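Tempo de leitura: 5 minutos

Usamos cookies para melhorar a sua experiência de navegação. Ao continuar neste site, aceita a nossa política de cookies. Aceitar | Configurar

Procuram-se leitores e ouvintes para o arquivo de receitas de família da Skekel

8 de abril de 2020

A Skekel está a juntar cadernos de cozinha. Cadernos a sério, com nódoas de azeite, páginas coladas, contas de mercearia no verso e aquela letra inclinada que só as netas conseguem decifrar (e às vezes nem elas!). Já temos 96 cadernos digitalizados, escritos entre o Minho e o Algarve, com alguns vindos dos Açores, e agora precisamos de gente que os queira ler connosco, página a página, e passar a limpo o que lá está.

Se gosta de letra antiga, de comida, ou das duas coisas, continue a ler, porque esta chamada é para si.

O que vamos fazer

O projeto chama-se Hedus e vai até ao fim de junho. Cada participante recebe um caderno digitalizado e transcreve as receitas numa folha própria, mantendo a ortografia de quem escreveu. Se a dona do caderno escreveu "assucar" e "cosinha", fica "assucar" e "cosinha". As medidas também ficam como estão: o arrátel, a chávena almoçadeira, o "meio tostão de fermento", a mão-cheia. Temos um glossário que cresce todas as semanas e adoramos quando alguém nos manda uma palavra que lá não estava. A última foi "esbagulhar", que apareceu num doce de uvas de Viseu e nos deu uma tarde inteira de conversa.

Depois da transcrição vem a parte de que mais gostamos. Cada receita passa por uma segunda pessoa, que a lê em voz alta ao telefone ou por videochamada com quem a transcreveu. Parece um pormenor, mas é ao ouvir que se apanham as coisas estranhas, como as doze gemas que afinal eram duas, ou o forno "brando" que alguém leu como "branco". Estas conversas são gravadas, com autorização dos dois, e ficam no arquivo ao lado do texto.

Quem procuramos

Leitores, para transcrever. Pedimos quatro horas por semana, distribuídas como der mais jeito. Não é preciso formação em paleografia nem em história. É preciso paciência, um computador com ligação à internet e gosto por perguntar quando se tem dúvidas. Quem lê bem letra do início do século XX tem uma vantagem, claro, mas damos duas sessões de preparação e ao terceiro caderno já toda a gente distingue um "s" longo de um "f".

Ouvintes, para as sessões em voz alta. Duas horas por semana, com hora marcada. Aqui procuramos sobretudo pessoas que cozinham, ou que cresceram a ver cozinhar, e que desconfiam quando uma massa leva farinha a mais. Sotaques de toda a parte são muito bem-vindos, incluindo os do Brasil, de Cabo Verde e de quem aprendeu português já em adulto.

Uma pessoa para coordenar o glossário, esta com contrato de meio tempo até ao fim do projeto. Convém ter prática de revisão de texto e não se assustar com folhas de cálculo compridas.

Tudo se faz à distância, na mesa que tiver em casa, ao ritmo de cada um e com uma caneca ao lado. 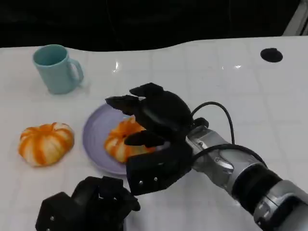

Ea Steinarsdóttir escreveu-nos a contar que começou pelo caderno mais difícil e que não se arrepende: passou três noites às voltas com uma receita de marmelada antes de perceber que faltava uma folha, e que a continuação estava escrita ao contrário, na contracapa. Pediu também que avisássemos os novos leitores para espreitarem sempre as últimas páginas antes de começar. Fica o aviso, e é dos bons.

O que oferecemos

Leitores e ouvintes recebem uma bolsa única de 200 euros, paga no final, e o livro que vai sair do projeto, com o nome de todos os participantes na ficha técnica. As condições do lugar de coordenação são enviadas a quem se candidatar a ele. Há ainda um encontro semanal por videochamada, de presença livre, onde se mostram achados, se pedem socorros e quase sempre se acaba a discutir se o arroz-doce leva ovo – a questão continua em aberto e há ânimos exaltados dos dois lados.

O livro será preparado pela editora Clendov e reunirá 226 receitas, escolhidas em conjunto pelos participantes. Não queremos só os grandes doces de festa. Interessam-nos as sopas de véspera, os remédios para a tosse, as compotas de abóbora feitas para não estragar nada, as instruções para lavar lãs que aparecem entre um pudim e um coelho. Um dos nossos cadernos preferidos tem uma página inteira sobre como tirar cera de uma toalha e, logo por baixo, sem mudar de tinta, uns biscoitos de canela muito recomendáveis.

Como se candidatar

Envie-nos uma mensagem através do formulário de contacto com o assunto "Hedus" e diga-nos:

– o seu nome e a localidade onde vive;
– se quer ser leitor, ouvinte ou candidatar-se à coordenação do glossário;
– os dias e as horas em que costuma estar disponível;
– uma receita da sua família, escrita como lá em casa se diz, em não mais de 200 palavras.

A receita não é um teste. Serve para nos conhecermos e, se deixar, para a lermos em voz alta no primeiro encontro. Para a coordenação do glossário pedimos também um currículo curto.

Respondemos a todas as mensagens no prazo de uma semana. As sessões de preparação são orientadas por Hernán Espinoza, que também esclarece dúvidas sobre horários e sobre o programa de transcrição, o Ogura (é simples, funciona no navegador e não precisa de instalação).

E se tem um caderno em casa e gostava de o ver no arquivo, escreva-nos na mesma! Explicamos como fotografar as páginas sem forçar a lombada, e o original fica sempre consigo. Cadernos incompletos, folhas soltas e receitas em envelopes usados contam igualmente.

Gostou deste artigo? Subscreva a nossa newsletter e receba uma receita transcrita todos os meses. Introduza o seu e-mail | Subscrever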